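Why does wood have a grain?

Run your hand over a wooden door, a ruler or a chopping board and you will probably see lines. Some are straight, some are wavy and some make loops like the lines on a map. These lines are called the grain. To find out where they come from, you have to look at how a tree grows.

How a tree gets fatter

A tree grows in two ways. It gets taller at the tips of its branches, and it gets wider all the way round its trunk. The widening happens in a very thin layer just under the bark. This layer is called the cambium (say it "KAM-bee-um"). It makes new wood on its inside and new bark on its outside.

A nail hammered into a trunk stays at the same height for as long as the tree lives. The tree does not carry it upwards. The trunk grows outwards and slowly covers it up. Old fence wire gets swallowed by trees in the same way, and sawmills have to check logs for metal before they cut them.

Light rings and dark rings

In places with a warm season and a cold season, trees do not grow at the same speed all year. In spring there is usually plenty of water and the tree grows quickly. The wood it makes then is often pale. Later in the summer growth slows down, and the wood is often darker and harder. In winter growth stops.

One pale band and one dark band together make one ring, and one ring usually means one year. If you find a stump, you can count the rings from the middle to the bark and work out how old the tree was when it was cut. A stump with 40 rings came from a tree that was 40 years old at the height where it was sawn. The tree itself was a little older, as it took some time to grow that tall.

Rings are not all the same width. A wide ring often means a good year for growing, with enough rain and sunshine. A narrow ring can mean a dry year, or a year when insects ate the leaves, or that a bigger tree next door was taking most of the light.

In the village of Mavurholm there is a slice of ash trunk on the wall of the museum, next to the coat pegs. It has 93 rings. Little flags have been pinned into it to show when the school was built and when the railway closed. The narrowest rings are close to the edge, and there are seven of them side by side. You need the magnifying glass on the string to see them properly.

Many trees that grow where it is warm and wet all year do not make clear rings. Their wood still has a grain, but you cannot always use it to tell their age.

From rings to lines

If rings are round, why are the lines on a table not round too?

The answer is in the way the log is cut. Think of a trunk as lots of tubes, one inside another, like a rolled-up carpet. Cut straight across and you see circles. Cut along the length and you see the sides of the tubes, and these look like long lines.
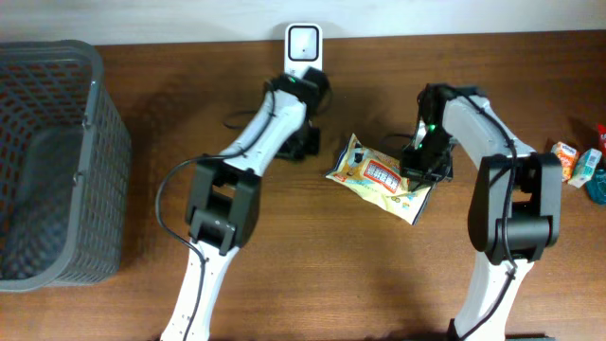

A wooden tabletop with a reddish-brown grain.

The lines change depending on which part of the log the plank came from. A plank cut through the middle mostly has straight lines, close together. A plank cut nearer the outside often has tall pointed arches. Woodworkers sometimes call these cathedrals, after the shape of church windows.

Knots are the dark round or oval spots you see in some planks. Each one is the place where a branch joined the trunk. The branch had its own rings, and the trunk grew around it, so the lines of grain bend on either side of a knot like water going round a stone.

Why is some wood red?

The wood near the bark is called sapwood. It carries water from the roots up to the leaves, and it is usually pale. The wood in the middle is called heartwood. It no longer carries water. In many trees it fills up with natural chemicals that help to keep out rot and insects, and these can turn it brown, red, yellow or nearly black.

Colour can also be added. Wood stain soaks into the surface and changes its colour, and oil or varnish makes the grain stand out more. This means you cannot always tell what tree something came from just by its colour. Sunlight changes wood as well. Cherry wood gets darker if it stays in the light. If you leave a book in one spot on a cherry shelf for a whole summer, you may find a paler rectangle under it in September.

With the grain and against it

Wood is made of tiny tubes called fibres, and most of them run up and down the trunk. This makes wood much easier to split along the grain than across it. People chopping firewood stand the log on its end and hit the top, so that the axe goes down between the fibres.

It matters when you smooth wood, too. Rub sandpaper along the grain and the surface becomes even. Rub across it and you leave scratches that show up badly once the wood is painted or oiled.

Wood also swells when the air is damp and shrinks when it is dry. It moves mostly across the grain and hardly at all along it. A wooden door that sticks in wet weather has usually got wider, and it has hardly got any taller.

Try it yourself: make a grain rubbing

You will need thin white paper, a wax crayon with the wrapper peeled off, and 2 pieces of unpainted wood that look different from each other. Rough old wood works best. Varnished wood is usually too smooth.

Lay the paper over the first piece of wood and hold it still – sticky tape helps. Rub gently with the side of the crayon. The raised parts of the grain will show up as darker lines. Do the same with the other piece, then put your rubbings next to each other. Look for straight lines, arches and knots, and see if you can work out which part of the log each piece came from.

Words to remember

Cambium: the thin growing layer under the bark.
Sapwood: the outer wood that carries water.
Heartwood: the older wood in the middle of the trunk.
Knot: the place where a branch joined the trunk.
Fibres: the tiny tubes that wood is made of.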